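## Notice 1

The Flarnstead Health Unit advises of a possible exposure to measles aboard the Sirier ferry, upper passenger deck, morning sailing. Passengers who sat in rows 5 to 9 should monitor for symptoms. The notice will be updated as records are received.

The clerk who wrote the notices kept to a template. It had a field for the vessel, a field for the deck and a field for the rows. She filled them in, checked them against the manifest from Wenel Marine and sent the page to be posted.

On this occasion the manifest listed 50 passengers. The deck had seats for 100. She had been on that sailing herself, in row 9, with her coat on the seat beside her. She read the row numbers a second time and left them as they were.

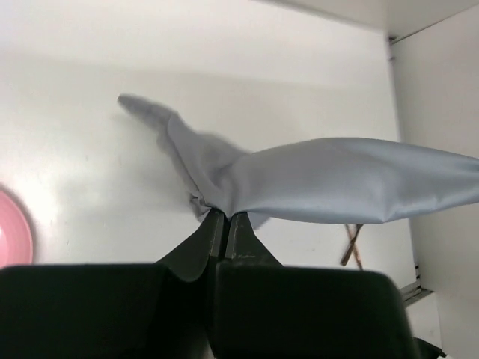 ## Notice 2

The Flarnstead Health Unit has extended the advisory to include the Štěpánek coach, which met the ferry at the terminal. All rows are affected.

She had taken the coach as well. Procedure required a staff contact to report to the duty nurse, and she did so by telephone from her own desk, with the door shut. The nurse asked for her date of birth, her vaccination record and the name of the vessel. The nurse then asked where she had read the notice.

"I wrote it," the clerk said.

There was a pause on the line — typing, mostly. The nurse said to go home by a route that did not involve the coach. The clerk saved the draft of the third notice, left the row field blank and put on her coat. It was nearly five kilometres to her house and the road was clear of snow.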